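Arnar Blöndal has sat on the Bastulano island council for six years, and for most of that time the argument has been over who pays for the ferry. In February the mainland ministry told the council it would cut its share of the running costs unless the island raised fares. Blöndal, who holds the transport seat, voted against.

"We were given a letter and a deadline," he says. "I don't call that a negotiation. They wanted an answer by noon, and half the council hadn't read the second page."

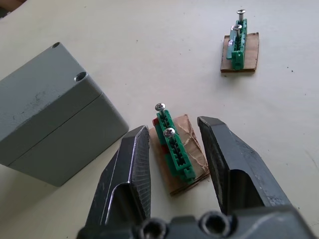
Island Affairs

The route runs from Bastulano to Geraghty harbor and carries nearly everything the island's 3,000 residents eat, wear or drive. Under the ministry's plan the mainland would cover 46 percent of the cost, down from 70. The council would have to find the rest through fares, port fees or its own budget.

Blöndal says the budget is already spoken for. The clinic needs a second nurse, and the school roof has been put off twice. "If you ask me where the money is, I can show you the accounts. They're public. There is no drawer we forgot to open."

He accepts that the fares are low. A resident's return ticket has stayed at the same price since before he was elected, and he would support a small increase for visitors — residents are another matter. People who cross for medical appointments, he says, have no choice about making the trip.
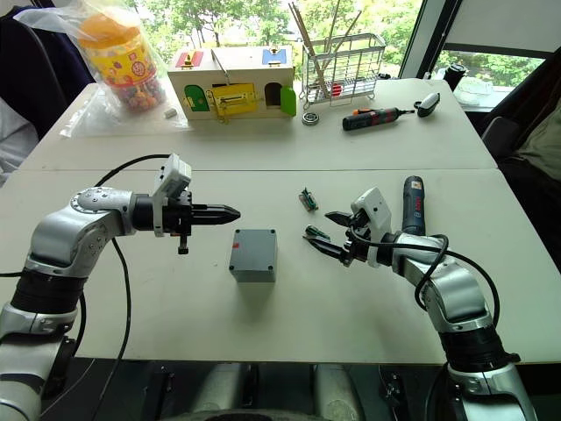

Damián Herrera disagrees. The council had two years' warning, he says, and spent them writing complaints. "We could have had a fare table ready with a discount for patients and students. Then the ministry would have had something to say yes or no to."

Blöndal has heard this before and grants part of it. The council did discuss a discount, he says, but the proposal stayed with the finance group and never came to a vote. He blames the election, which took up most of that autumn, and a change of clerk.

He is less patient about the suggestion that the island should hand the route to a private company. The Drellier line ran it once, and he remembers winters with two sailings a week. "My mother kept a freezer for it," he says.

The council's written reply is still being drafted. Blöndal expects it to ask for one more year at the present rate, and he has told colleagues he will vote for that.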